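February
By Rizwan Dogar

Print this story
E-mail this story

Wajid Bangash had the kettle on before I got my coat off, and he was talking before the water was hot. He runs Lelbridge, a little shop on the Dromside road that sells printed pictures and leftover fabric, a pairing that made no sense to me until I had spent a morning there.

"People come in for one and go home with the other," he said, clearing a chair for me by moving a stack of cushion covers onto a second, taller stack of cushion covers. "A lady wants curtains. Fine, we find her curtains. Then she says, well, what goes on the wall over there? And we're off for another hour!"

He started out selling cloth from a market table in Rornau, where he stayed for 3 years, and he still buys the way he did then, by hand and by feel. He won't order from a photo if he can help it. The pictures came later, when a framer named Kohlhase closed up and offered him what was left in the back room. Wajid said yes without asking how much there was. There were 321 prints and panels, and he carried them home in his brother-in-law's van over 2 very long evenings.

"My wife stood in the hall and looked at me," he said. "She didn't say one word. She went and made room."

I asked how he decides what goes with what, and he got up — he gets up a lot — and started laying things over one another on the big table. His method, if you can call it that, is to put a picture flat on the cloth and leave it there while he does something else. Strong blues are his favorite to work with. He likes them with pale, quiet prints, leaves especially, and he wants a warm spot somewhere in the cloth so the yellow in the picture has some company.

"Everybody knows that kind of sky, the one with the swirls," he said. "They had it on a mug, or their aunt had it on a calendar. So they think they're tired of it. Then you put it down on something soft and gray and they look at it again." 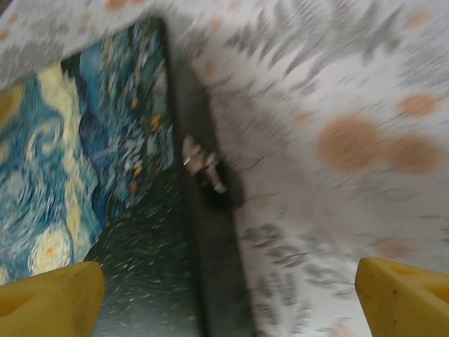

A swirling night sky in blue and yellow, with a pale leaf-patterned fabric.

The shop takes up most of his week and he doesn't seem to mind. He is hoping to get the upstairs room open by summer, mainly for the bigger pieces of cloth, which need to be unfolded properly before anyone can make up their mind. Before I left he asked what color my living room was. I told him beige, more or less, and he went to get the ladder.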